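List: Haverford burial ground restoration, general list
Subject: Re: Spring work days and the east section survey
Date: Feb 6, 2025

Hello all,

Thanks for the replies to last week's message. I have pasted the part most people wrote back about, with answers underneath. There is also some news on the records side, so please read to the end if you signed up for transcription.

> We would like to start on the east section in March. The west
> section is clear to the creek and the paths there are holding up.
> The east section has not been cut back since before the Fuvimen
> Mill closed, and we do not know how many graves are in it. The old
> plot book gives 300 burials for the whole of the east side, but
> the pages for the two back rows are missing.
>
> Before we cut anything we need to decide three things. Do we
> survey first or clear first? Do we let groups bring their own
> power tools? And what do we do about the periwinkle, which some
> of you want gone and some of you want left alone?
>
> Please reply to the list and not to me, so everyone can see what
> was said.

Survey or clear first

Most of you said survey first, and that is what we will do. The reason given most often was that field stones get kicked over or thrown on the brush pile once people are moving fast. We lost at least two markers that way in the west section and found one of them under the compost later on. The other is still missing.

The survey will be done on foot with flags. White flags are for a marked grave, orange for a depression with no marker, and blue for anything you are not sure of. Please use blue freely. A blue flag costs us a few minutes later, and a wrong orange flag goes into the map and stays there. Do not pull a flag once it is in the ground, even if you placed it yourself and changed your mind. Tie a strip of tape on it and tell the row lead.

The rows will be walked from the Husar Road fence toward the creek. The ground is soft near the bottom and there is old wire in the leaf litter, so wear boots with a real sole. Sneakers will get you sent to the sign-in table.

Power tools

String trimmers are out anywhere inside the fence. They scar marble and they will take the face off a soft sandstone marker in a couple of passes. This was the rule in the west section too, but it was not written down anywhere, and one church group was upset to be told about it after they had already unloaded the truck. It is now in the sign-up form.

Chainsaws may be used by the two people who hold the county card, on downed wood only, and only with the row empty. Loppers, hand saws, bypass pruners and rakes are fine for everyone. Leaf blowers are fine on the gravel lane and nowhere else.

Several people asked about a brush mower for the strip along the fence. The county will cut that strip if we mark it. I would like to leave it to them.

Periwinkle

We had more mail on this than on the other two questions put together. To sum up where it stands: periwinkle was planted on graves on purpose, and in the east section it is often the only sign that a grave is there. It also spreads and it covers low stones. Both sides are right about that.

For this season the periwinkle stays until the survey is finished. After that, we will trim it back by hand from any stone it is covering and leave the rest. Ivy is a separate matter. Ivy on the ground may be pulled. Ivy on a stone should be cut at the base and left to die off for a season. Please do not pull live ivy off a marker, even a sound one. The same goes for lichen, which should be left alone altogether.

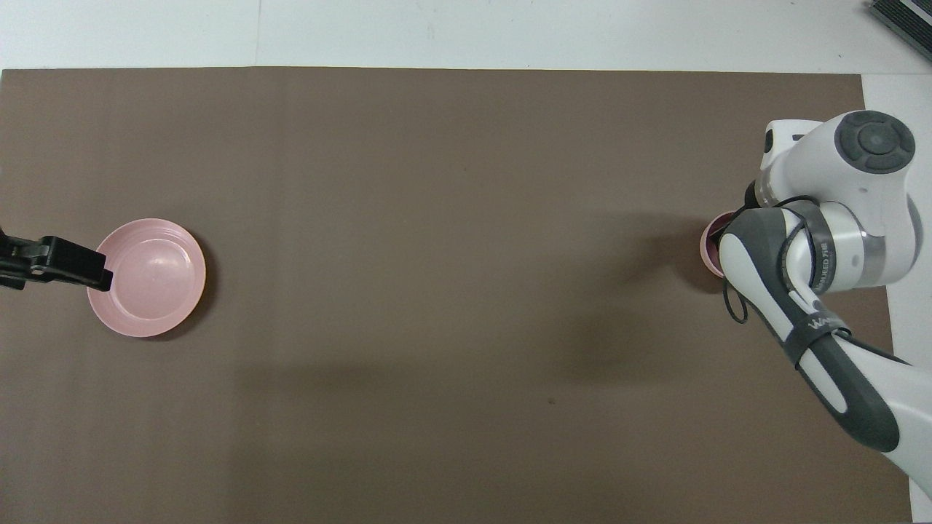
Pink plate on the brown mat

Cleaning stones

A few new people asked when they can clean markers. Cleaning is not part of the March dates. When we do get to it, the method is water, a soft brush and patience. No bleach, no wire brushes, no shaving cream, no chalk or flour to bring up the lettering. If you want to read a worn inscription, hold a mirror or a flashlight low to one side and take your picture that way. It works better than chalk in any case.

If your own family is in the east section and you have been looking after the plot, you do not need to stop. Just let us know the row so that the survey team leaves your things where they are. Shells, glass, cups, lamps and pipes on a grave are part of the grave. They get a note on the survey sheet and they are not picked up.

Groups

The limit is 45 people on site at one time, counting row leads. That is a parking limit as much as anything. The lane holds few cars and the neighbors on Husar Road have been patient with us, so please share rides and do not park on the grass across from the mailbox. School groups need one adult for every 9 students and should plan to stay in the west section, where there is plenty of raking to do and the footing is better.

If you are bringing a group of any size, send the head count to the list address before you come. We turned away a group last fall that had driven a long way, and I would rather not do it again.

Family visits

The gate on the lane is open during daylight. You do not need to write to us to visit. If you are looking for a particular person, it helps to write first with the name, any spelling variants, and a death year if you have one, and we will check the plot book and the funeral home ledger before you make the trip. For the back rows we may have nothing to tell you yet. Please write anyway, as a family story about where someone is buried has been right more than once when the book was blank.

Records

The Prustora Funeral Home ledger has now been scanned. There are 95 pages, and the handwriting changes partway through from a clear one to a hard one. Pages are being given out in small batches. Type what you see, including misspellings, and put a question mark in brackets after a word you cannot make out. Do not correct a name to match the plot book, even when you are sure. We compare the two later and the differences are useful.

The columns are date of death, name, age, cause, place of burial, who paid. Leave the last column out of the typed version. The scans themselves are not going on the public page until the families we are in touch with have had a chance to comment.

If you took a batch last year and have not finished it, please send what you have. A half-typed page is easy to hand on to someone else.

Still open

We need a second wheelbarrow with a good tire, a roll of orange tape, and someone willing to haul brush to the transfer station on the county's free day. We also need a place to keep the flags dry. The tool box at the gate leaks at the hinge — I have patched it twice and it still leaks.

The sign for the lane entrance is waiting on the text. The draft went out with the last message, and the only change asked for was to take out the word "abandoned" in the second line. I agree with that and have made the change. If you have anything else on the sign, send it before the first work day, as the shop wants final wording and will charge us for a second proof.

Row assignments for March will come in a separate message. Reply to the list with which row you would like, or say you have no preference.

--
To leave this list or switch to the digest, use the link in your welcome message.
Posts go to all members. Please trim quoted text when you reply.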